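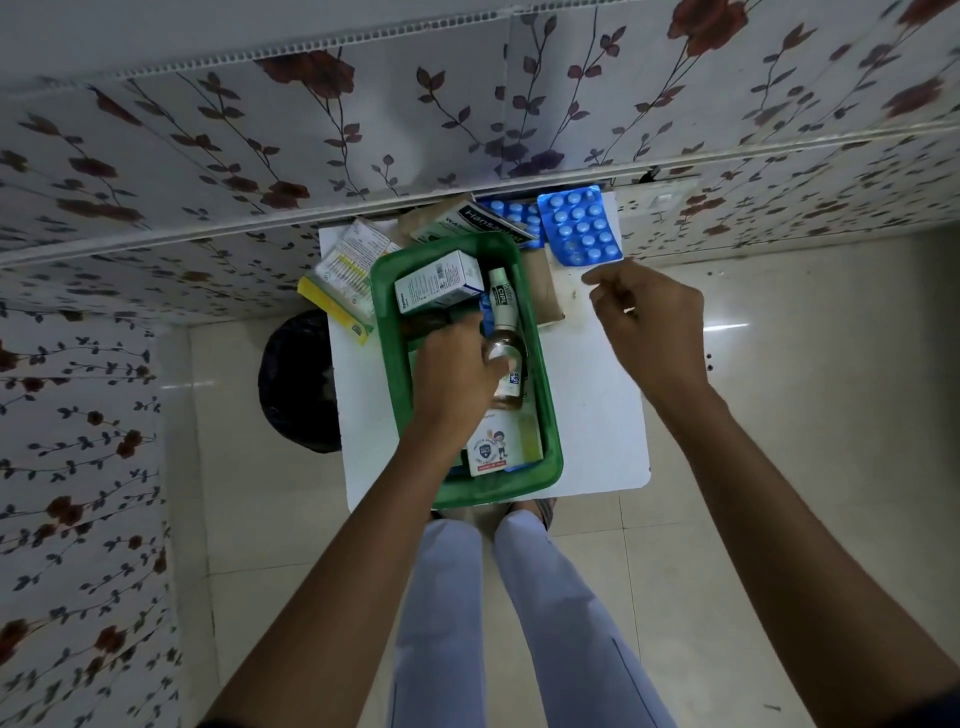

*First-aid and medicine tray on the small white table, partway through sorting.*

# How to sort out a medicine tray

A tray on a small table works well for the things you reach for most. It also fills up quickly. Set aside part of an afternoon and do the whole lot in one go.

## What you need

- a plastic tray with sides
- a damp cloth and a dry one
- a marker pen
- a paper bag for anything going back to the chemist

## Steps

1. **Take bottles out first.** Glass goes on the table well away from the edge. Lift each bottle by the body, never by the cap. Any bottle lying on its side needs its cap checked and the outside wiped.

2. **Read every date.** On cartons it is usually stamped on an end flap. On blister packs, look along the crimped edge. Eye drops and some syrups have a second limit that starts when they are opened, so check the leaflet too.

3. **Match loose blister packs to their boxes.** Tablets of the same colour are easy to mix up. If a pack has no box and the name has been torn off, put it in the paper bag.

4. **Wipe the tray.** Warm water and a drop of washing-up liquid will do. Dry it fully before anything made of card goes back in.

5. **Put things back.** Bottles stand upright at one end. Sprays go next to them with the nozzle facing in. Cartons go on their long edge with the name showing. Gloves and dressings go on top.

6. **Deal with what's left on the table.** Boxes too big for the tray can stand behind it against the wall.

## Notes

Keep the tray out of the sun and away from the kettle. If children live in the house or visit, an open tray is only for while you are sorting. Everything then goes in a high cupboard with a lock.

Don't pour old medicine down the sink. The chemist will take it.

Write the month you opened a bottle on its label, for example "December".

Deolinda Baptista wrote in to suggest a list taped inside the cupboard door, with a line through each item as it runs out. I have used one since and it saves buying plasters twice.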